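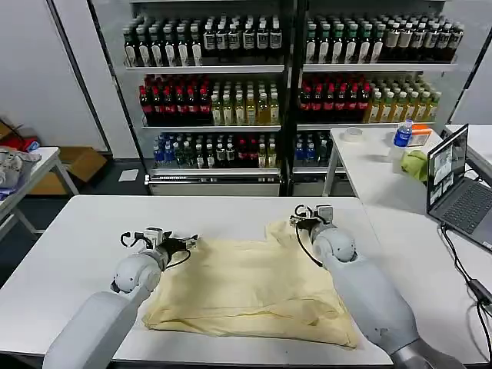
Demonstration gathering (Wemmont)

Demonstration gathering is the stage of the Wemmont project in which examples of cloth handling are recorded for a learning system. Work is done with two arms over a white table — each gripper has its own wrist view.
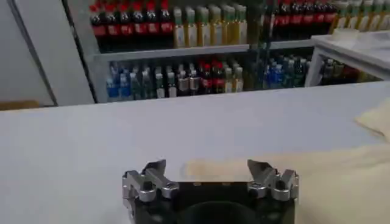 Manon MacLeod objects that 300 examples of one garment teach very little, and she would prefer 12 garments with fewer examples each. The project has kept both sets since March.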